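Stop blaming the gripper

6 comments | 222 shares

We use cookies to remember your settings and measure traffic. Accept all / Manage

Every time a pick goes bad the first thing anyone touches is the grip force. Up a bit. Up a bit more. Then the cups get crushed and it's the gripper vendor's fault. I have been setting up tabletop cells for a long while now, most of them in simulation before any metal gets bolted down, and I'm tired of it. Check the zero first. Check the tool frame second. Force goes last.

Our kitchen counter cell, Nurmi, built in sim. White arm, black gripper, marble everywhere.
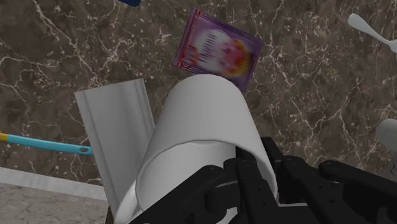
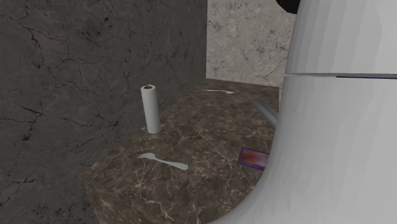
Nurmi ran badly for most of July. Grasps landing off to one side, the wrist doing a silly little correction on every approach. We had three people with three theories. Friction numbers. The mesh on the fingers. Somebody wanted to swap the whole hand for the Vonik one, which would have meant redoing the mount, the cables, the lot.

It was the tool frame. Offset by 5 millimeters, in a file somebody had copied from an older cell and never opened again. Tuulikki Karppinen found it on a Thursday, before lunch, by doing the boring thing: drive the fingertips to a known point, read the pose, compare. Then rotate the wrist and do it again. If the tip wanders when the wrist turns, your frame is wrong. Old trick. Takes less time than the meeting we'd had about it.

So my argument, such as it is. Setup is maintenance. People treat a simulated cell like it can't wear out, so it never gets looked after. No grease, no loose screws, fine. But configs drift. Someone nudges the base to clear a wall and forgets the camera was measured from the old base. Someone scales a prop. Someone "temporarily" turns off a collision body on a finger link and goes on vacation. That is wear. It just doesn't squeak.

And a real cell gets a logbook! Even the worst shop I ever worked in had a greasy notebook hanging off the fence. Who changed what, when, what it was before. Our sim cells had commit messages saying "fix" and "fix again". 1741 lines of config for one arm and a counter, and the only notes in there were mine, complaining.

What we do now. Before any batch, the arm goes home, joint zeros get read back and compared. Tip check at two wrist angles. Open and close the fingers all the way, look at both sides, make sure they travel the same. Then 101 plain grasps on one dull object before anyone is allowed to try anything clever. If those look off, stop. Don't tune. Go find what moved.

Gernus, who sold us the scheduling software, say you can automate all of it and skip the looking. You can automate alot of it. I'd still look. A check script only knows about the things that broke last time, and the copied file passed every test we had becuase the tests had been copied too.

The Fluvby people do a full recalibration every morning wether it needs it or not. I think that's overkill, and it hides slow drift since you reset it before you ever see the trend. Write the numbers down first. Then correct. Please, in that order.

More on logbooks next time, I have a cell waiting.

Get new posts by email. Unsubscribe any time.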